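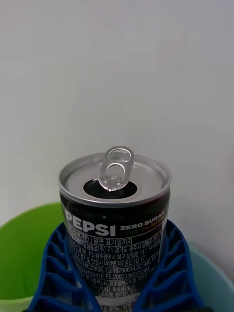 By M. Arabzadeh | Opinion | 27 September 2025

The back of a drink can is the hardest thing I read all week. I wear glasses and I don't mind small type, but the can I finished at lunch had lines of little white letters packed together on black, most of them in Korean, with long codes mixed in. The name of the drink was huge. So was the part about zero sugar, by comparison. Everything else had to fit in what was left.

I think we should stop asking a can to do this job.

I keep the shelves at a small grocery in Endarport. We carry 264 kinds of canned and bottled drinks, and a good share are imported. People ask me where a drink was made, or when it should be used by. I turn the can over a few times under the light and often I have to say I can't find it. A customer shouldn't need me for that, and I shouldn't need a flashlight.

My proposal is dull. Keep 2 things on the can in type a person can read at arm's length: the date, and what's in it. The factory addresses and permit numbers matter, and an inspector should be able to get them, but they can sit behind one short code. Let the shopper have the space.

The usual answer is that older people won't scan anything. I agree, and that's why the date and ingredients stay printed. I have yet to meet a shopper of any age who wanted the street number of the plant.

Bigger cans would help a little. The short ones sell well at our store, and they have the least room of all. I'd start with those.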